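Druvent Skoryk 12 Grout Brush
Home > Floor and Wall Care > Brushes > Skoryk Range

Item no. 533
In stock, ships from Wurnosgate

Grout is the part of the bathroom you didn't choose. You spent a month on the tile, took samples home, held them up to the window, and then someone asked what color you wanted in between and you said "whatever's normal." The Skoryk 12 is for looking after whatever's normal.

It's a hand brush, 12 inches from end to end, with a narrow head that follows the joint and stays off the tile. The bristles are stiff nylon, trimmed to a blunt V. They will not scratch glazed ceramic or porcelain. On polished marble, try a corner behind the door first, and if you have polished marble you probably have a corner behind the door that nobody visits.

The handle is angled so your knuckles clear the wall. The previous Skoryk had a straight handle and we got letters. It also had a hanging hole too small for any hook known to the hardware trade. We've fixed that too.

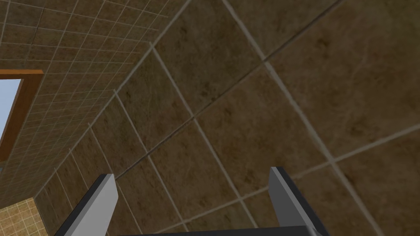 Kipchumba Barasa wrote to us in April that he'd bought one for the shower, done the shower, and then made the mistake of looking at the kitchen backsplash. He also wanted it known that the bristles held up better than his knees. We don't sell knees, but the Jomar kneeling pad is on the next page and goes in the same box at no extra shipping.

How to use it
Wet the joint, put your cleaner on, and leave it alone for six minutes. Most people scrub right away, get tired and blame the brush. Short strokes along the line work better than long ones across it. Rinse, wipe with an old towel, and open a window – the cleaner label says so as well, in much smaller type.

Do not use the brush with anything acidic on unsealed cement grout. It'll come up clean, and some of the grout will come up with it.

Specifications
Length: 12 inches
Bristle: nylon, stiff, V trim
Handle: polypropylene, gray only
Safe in water up to 140°F
Replacement heads: sold in packs of 4
Warranty: two years on the handle, none on the bristles, which are meant to wear out

What's in the box
One brush, one head already fitted, one leaflet in four languages. The leaflet says what this page says with fewer opinions.

Returns
Unused brushes can come back within 30 days. Used ones can't, and we'd ask you to think about the person who opens the mail.

Page updated 12 May 2023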